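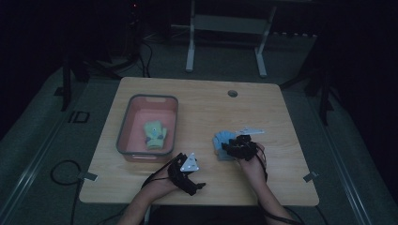 Rubber gloves breed under my sink. I buy a pair, lose one, buy another pair, and by June I've got a soggy heap of odd hands and not a single matching set. So a while back I started doing a proper glove sort a few times a year, and it has saved me a fair bit of money and a lot of swearing. All you need is a clear table and a tub with a bit of depth to it. Mine's the pinky-coral one with the grey rim, and you can see I've got a pale green glove in there already, lying with its fingers towards the far end, and a light blue one in my hand waiting its turn.

## What you'll want

- a table you don't mind getting a bit damp
- a plastic tub or washing-up bowl (a handle slot is nice, it makes carrying it back to the cupboard easier)
- an old tea towel
- a marker pen that works on rubber
- talc or cornflour, a spoonful will do

## 1. Get them all out

And I mean all of them. Under the sink, the bathroom, the shed, the bucket in the car boot. I found two behind the boiler last time. Tip the lot on the table and don't try to be clever about it yet.

## 2. Check for holes

Hold the cuff open, swing the glove to trap some air, then twist the cuff shut and squeeze. If there's a hole you'll hear it hiss or feel it on your cheek. For the really slow leaks fill the glove with water over the sink and watch the fingertips — it's nearly always the first finger on the right hand that goes. Leaky ones go in a separate pile. Don't bin them straight off, I'll come back to those.

## 3. Wash and dry

Warm water, a squirt of washing-up liquid, outsides first. Then turn them inside out and do it again (blow into the cuff if the fingers stick, it's undignified but it works). Peg them up by the cuff if they're flock-lined so the water doesn't sit in the fingers. Mine took all night in the kitchen and were still clammy in the thumbs at 8 in the morning, so give them longer than you think.

Once they're properly dry, a pinch of talc inside each one and a good shake. Skip this if they're flock-lined, it just goes claggy.

## 4. Pair by job, then by colour

I used to pair strictly by colour and it drove me mad. Now each colour has a job: green for the bathroom, blue for dishes, and anything yellow goes out to the shed. If you've got a left green and a right green from different packets, who cares, that's a pair! My neighbour Zakhar Onyshchenko goes further and writes the month on the cuff in marker so he knows how old they are. I've copied him and it does help.

Two lefts? Turn one inside out. It'll feel a bit odd on the thumb but on a plain unlined glove it's fine for cleaning the oven.

## 5. Into the tub

Lay them flat, fingers all pointing the same way, and put each new one on top of its partner. No rolling, no stuffing one inside the other — that's how they end up stuck together. Smooth the bunched ones out before they go in, or you'll get creases that crack later on. If you've got bathroom ones and kitchen ones in the same tub, fold the tea towel and put it down the middle as a divider.

Keep the tub out of direct sun and away from the boiler. I had a lovely thick pair from Ovlow that went tacky on a windowsill in a single summer.

## What to do with the leaky ones

Cut the cuffs across in strips about as wide as your finger and you've got very strong rubber bands. I use them for seed packets, bin bags that won't stay up, and the lid of the compost caddy. The fingers make decent covers for the ends of broom handles so they don't slip down the wall.

Disposable gloves are a different matter. I once bought a box of 1000 from a catering place and I'm still going through them, but they don't wash well and I wouldn't bother sorting them.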